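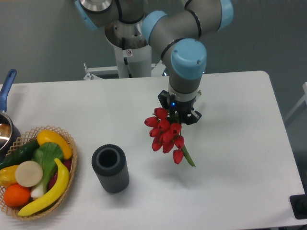
Trinity Wojcik

Ticket: Room block at the Hekska, debate teams on wrong floor and missing breakfast
Status: open
Priority: high

The block was booked through Druvell in March for 100 debaters and judges. The hotel's list now shows 7 rooms without breakfast, and one team has been split between floors 2 and 5.

Steps so far:
Checked our rooming sheet against the Druvell export. Names match, meal codes don't.
Called the front desk. They see the same codes we do and can't edit a group booking.
Asked Druvell to resend the file. Same result.

Wed 6 May, Jalen Achterberg: The meal code drops off when a room is changed from twin to triple. All the affected rooms were changed after the first upload. I re-entered one by hand and it held.
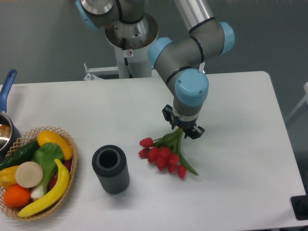 Red tulips in the gripper, over the white table.

Trinity: Please do the other six the same way. The split team is a separate problem – the hotel needs a written request from us, with both room numbers.

Jalen: Done, all six show breakfast now. Request sent to Anika Mahmoud in group sales. Leaving this open until she confirms the floor change.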